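Pradanell Puzzle Forum > Tables, mats and surfaces > Wood table or mat? Cube sounds awful

flindau_solver
Started this in January and never posted it, so here goes. I swapped my old desk for a wood table with a nice visible grain and I love looking at it, but every time I put the cube down it goes CLACK. I've been doing 12 solves before work and the whole house hears all 12. Do you folks use a mat on wood or just live with it? Mine's the Imau with the medium springs, if that matters. Table I mean is this sort of color, with a scrambled cube on it:

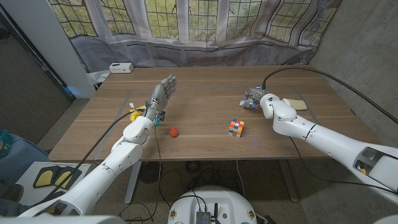
Reply 1
kinyua_corners
Mat, every time. I went two years without one and my table has a patch of tiny dents right where my hands land. Felt is fine, you don't need the fancy neoprene. Cut it bigger than you think because you'll want room for the timer too.

Reply 2
oldlayerbylayer
Gonna disagree! Bare wood is the best surface there is. The cube slides a little when you grab it and you don't get fuzz in the mechanism. I had a felt mat and spent more time picking lint out of the corners than solving (ok, slight exaggeration, but not by much). Put the cube down gently and the noise problem goes away.

Reply 3
flindau_solver
"Gently" is not a thing I can do at the end of a solve lol. But the lint part worries me, I just cleaned and lubed this one.

Reply 4
kinyua_corners
Lint comes from cheap felt. Brush it once with a lint roller and you're done. And oldlayer, you solve in a minute and a half, of course you put it down gently :)

Reply 5
oldlayerbylayer
Rude but fair.

Reply 6
midges_and_edges
Can I put in a word for where on the table you keep it? I used to leave the cube near the front edge and knocked it off constantly. Middle of the table is so much better, and clear away the little stuff so you aren't grabbing at the wrong thing. Looks like this one has it about right, cube near the center and a little red thing off to the left: 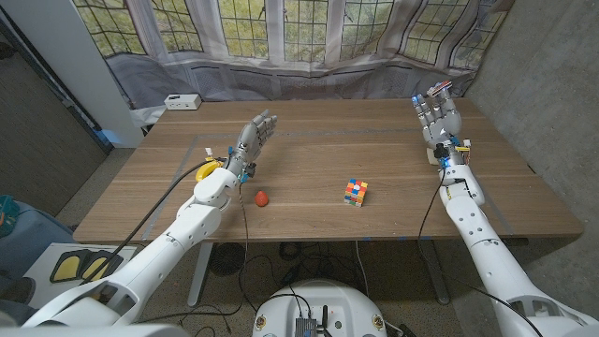
Pradanell Cube Club, Tabletop Group

Reply 7
flindau_solver
Oh that light oak look is so pretty. You're making it harder to cover mine up! Is the red thing a tomato? Strawberry?

Reply 8
midges_and_edges
Could be either, I've zoomed in and I still can't decide. I'd move it farther over, personally. I like a bare patch on both sides.

Reply 9
oldlayerbylayer
See, pretty table, no mat. I rest my case.

Reply 10
kinyua_corners
Come back when you have 3,182 solves on it and show me the finish. I logged mine, and the first dent I noticed was at 426.

Reply 11
flindau_solver
Ok, compromise. Small felt mat for mornings, bare wood on weekends when everybody's up anyway. Does anyone know if the darker felt leaves color on light wood? Mine's navy.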